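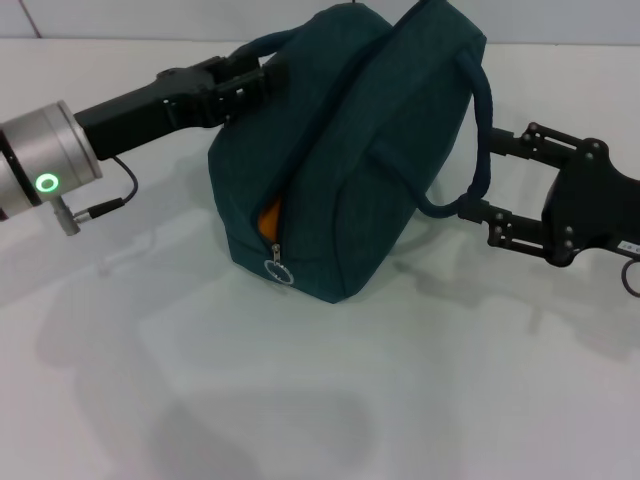 Two arms, one bag: an afternoon at the Brerum open day

I got to Brerum a little after 2 in the afternoon, in August, and the place was already packed (the sign-in sheet was up to 477 when I added my name!). I headed straight for the bag table, where two arms had a teal bag by its rope handles, one on each side, and I parked myself next to the engineer running it.

"Everybody wants to see us pick up a box," she told me. "Boxes are easy. A bag changes shape every time you touch it."

I asked why rope handles, of all things. She laughed. "They swing! You reach for one and it's moved. We did 2148 practice grabs this summer and I still hold my breath."

The zipper was partly open, with a bit of orange showing through, and I wanted to know if the arms could close it. "Ask me next year," she said. "The pull is tiny and it dangles. Right now we care about both hands agreeing on where the bag is."

The project is called Antal, and she's been on it since it was one arm on a borrowed desk. What does she like best about open days? "Kids. They ask what happens if it drops the bag. I say we pick it up and write it down."

Then a school group squeezed in and I lost my spot, so I went off to find the Vondier table and some coffee.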